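Jackets, chairs and the table by the door
Speaker notes, Delali Ackah
Standurow Community Rooms, 26th June, evening session
Allow 55 minutes with questions. Handout goes out at the end, otherwise people read it while I talk.

Before starting
Check the clicker. Ask whoever is at the back if they can hear. Put three hangers and the grey sweatshirt on the front table for the demo.

1. Opening

Thanks to the Kpodo Street tenants' group for the room and the tea.

Ask for hands: who has a chair at home that nobody sits on? Wait for it. It's usually most of the room.

Say what the talk covers. It's the clothes you took off today and will wear again tomorrow or the day after. Laundry is a different talk. So is the closet. I mean the jacket, the hoodie, the cardigan, the scarf. They aren't dirty and they aren't quite clean, and most homes have no place set aside for them.

When I did the home visits for Tino, the tidying course, we asked 275 households where the everyday jacket goes at night. The chair came first, well ahead of hooks. Closets came fourth, after the bed.

2. The chair

Main point: the chair wins because it's on the way. You come in, you walk toward the sofa, you take the jacket off just before you sit down. Whatever is within reach at that moment gets the jacket. A folding chair is the worst for it. It gets opened for a visitor, stays open for a month, and its back is the right height.

Second point: the chair doesn't stay at one jacket. By Thursday there are four layers and the one you want is underneath. People then start on the sofa, and the sofa already has its cushions.

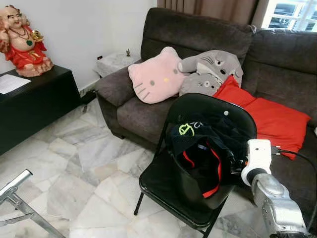 Theophilus Owusu wrote to me after the December talk that he'd taken the spare chair away completely and the jackets just moved to the arm of the couch. He put up two hooks at shoulder height where the chair used to be, and that worked, though his daughter still uses the door handle.

I read that one out because it's the usual result. Take the chair away and you still have to put something in the same spot. Tell them to stand where they normally take the jacket off and reach out an arm. Hook goes there.

If they rent and can't drill: over-door hooks, a stand with a heavy base, or leave the chair and allow it one garment each. Don't spend long on this, the handout has it.

3. Getting a hoodie on a hanger

Demo with the sweatshirt. Go slowly. Do it once without talking.

Points to make during the demo:

Most people push the hanger in through the neck. That stretches the collar on a knit. Go up from the bottom hem instead, hook first, and bring the hook out at the neck. With a zip-up, open it at least halfway and go in from the front, one shoulder and then the other.

The hood goes behind the hook. If it's caught in front, the whole thing tips forward and slides.

Plastic hangers are fine. The ones with small notch hooks at the corners also take straps and loops, handy for aprons and for children's coats with a hanging tab. Thin wire ones leave points in the shoulders of anything heavy.

Hold the hanger near the middle while you do the second shoulder. If you hold it at one end the other end drops and the sleeve goes on the floor. Happens to me about one time in five. 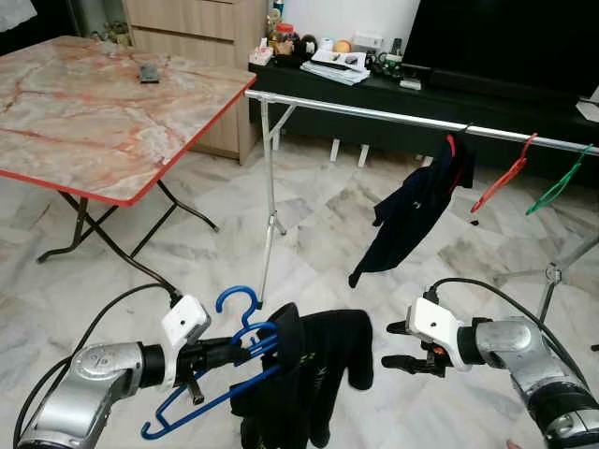

4. Dark clothes and folding

Short section. Skip it if we're past the half hour.

Black and navy are the hard ones. In the evening you can't tell a black hoodie from a navy one, and in a heap you can't find the neck. A few things that help:

Sort dark from light before folding, even if it all goes back in the same drawer. Work on a pale surface, a sheet or a light towel, so the edge of the cloth shows. Find the neck label first and lay everything with the label away from you. Smooth out the diagonal creases before the first fold, or they get pressed in and you'll see them when you put it on.

For a hoodie: face down, sleeves in, hood down onto the back, then thirds. If the drawer is shallow, halves and then roll. 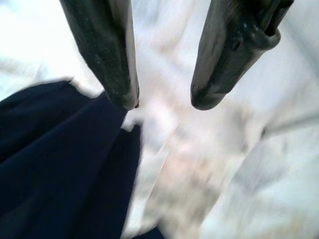 A woman at the Brellivance library session said she'd given up folding dark things altogether and keeps them all on hangers, and that it saved her more time in the morning than anything else she'd tried. Two others near her disagreed quite strongly, mainly over closet space.

Both are fine. I'd only say that if you hang them all, count hangers before you start. Running out halfway is how things end up back on the chair.

5. The table

The other landing place. People are stricter with themselves about the table because they eat at it, but it still happens at the end of the day, when the hands are full.

Ask the room what's on theirs right now. Take four or five answers and move on.

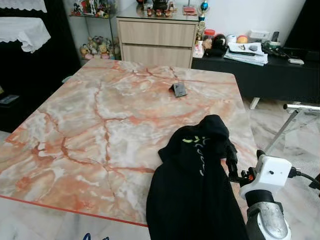

A big table fills up from the corner closest to where you come in. Put the bowl or tray for keys at that corner and the rest stays clearer. Give small things a fixed spot. A phone on a little stand is easy to find even on a busy stone pattern, where a dark phone lying flat is at least still visible but keys are hopeless. The garment is the part that spreads. A black hoodie dropped in a heap takes up a whole front corner, and once some of it hangs over the edge, anyone walking by can pull it off, with whatever was set on top of it. So the rule for the table is no clothing, even for a minute. Everything else can be argued about.

6. Two weeks of trying it

What I ask people to do. Leave the house as it is for three days and write down where the jacket lands each night. Then put one hook or one stand at the most common spot. Change nothing else for the rest of the two weeks.

If the jacket still lands somewhere else, move the hook there.

For households with children, set a second hook low. Have them hang their own, even if it's crooked. Don't fix it while they're watching.

7. Questions

Likely ones:
Wet coats: bathroom or porch first, hook after.
Smell: air it overnight on a hanger, away from the kitchen.
Partner won't use the hook: ask where they take the jacket off. It's often a different room.
Where to buy hangers: anywhere. Get them all the same width.

Collect the sweatshirt and hangers. Room has to be locked by nine, key back through the slot.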